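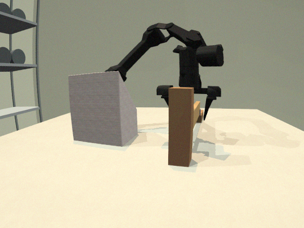
How long does it take to get a sourdough starter going from scratch? Mine took 31 days, and I had been promised a week.

I should say right away that I'm not a natural baker. I'm the person who brings paper plates to the potluck. But last October I moved into an apartment on Arrieta Street with a real oven (the old place had a thing that toasted one side of everything), and I decided that bread was going to be my new hobby. I bought a kitchen scale, a big glass jar and a bag of Grudus rye flour, and I mixed my first batch of gray paste the same night, feeling extremely pleased with myself.

On day two it bubbled like crazy! I told everyone. I planned my first loaf. On day four it went completely flat and smelled like nail polish remover, and it stayed that way for so long that I started keeping the jar behind the cereal so I wouldn't have to look at it.

What I know now is that the early burst of bubbles usually comes from bacteria that have nothing to do with raising bread. They have a party, the paste turns sour, and they die off. Then there's a dull stretch while the yeast gets itself organized. Plenty of people throw the jar out at this point and start over, and then of course they get the same exciting second day and the same miserable fourth one. I did it twice myself before I gave up on giving up.

The third jar lived. I fed it every evening after dinner, equal weights of flour and water, and I moved it to the top of the fridge where it's a little warmer. I also stopped using water straight from the cold tap and let it sit out first, which may have done nothing at all, but I've kept doing it out of superstition. One morning the paste had climbed up past the rubber band I'd put around the jar and was pushing on the lid. I called my whole family to tell them about it. 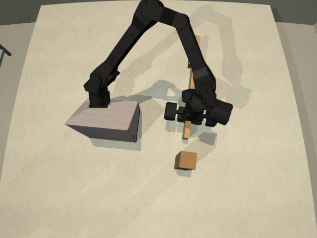
Readers had plenty to say when I mentioned the slow start in my last column. Clemetti wrote in to tell me that 31 days is nothing, that the family starter back home took most of a winter in an unheated pantry, and that the only mistake I made was looking at it so often. I've thought about that letter a lot, mostly while looking at my starter.

Having a live starter and having a loaf of bread are two very different things, it must be said. My first loaf could have held a door open. The second was better on the outside and like wet modeling clay in the middle, and I ate it anyway, toasted, with so much butter that the bread hardly came into it. By the fourth I'd figured out that I was rushing the long rise. The recipe said four hours, but the recipe was written in somebody's warm kitchen and mine is drafty. Now I go by the dough. If it's puffy and jiggles when I shake the bowl, it's ready. If it just sits there, I go watch another episode of something.

The scale has been worth every penny, by the way. I used cups for the first few tries and every dough came out different — one like soup, one like a brick. I also splurged on an Arnska pot with a heavy lid, and that made the biggest difference to the crust. You heat the pot in the oven, lower the dough in on a sheet of parchment and bake with the lid on to trap the steam, then take the lid off for the last stretch so the top gets good and brown. Please wear real oven mitts for this. I used a dish towel once and I have a small pink mark on my wrist to remember it by.

And then wait before cutting! I give it 60 minutes on the rack, and I spend most of them walking in and out of the kitchen. It crackles while it cools, a tiny ticking sound, and I love that almost as much as eating it.

I bake on Saturdays now, one loaf for me and one for whoever's been nice to me that week. The starter lives in the fridge and gets fed on Friday morning and again at night. Leftover starter goes into pancakes, which are tangy and a bit chewy and very good with blueberries. I haven't tried bagels yet, but I did buy the malt syrup, and it's been sitting on the shelf next to the rye for three weeks.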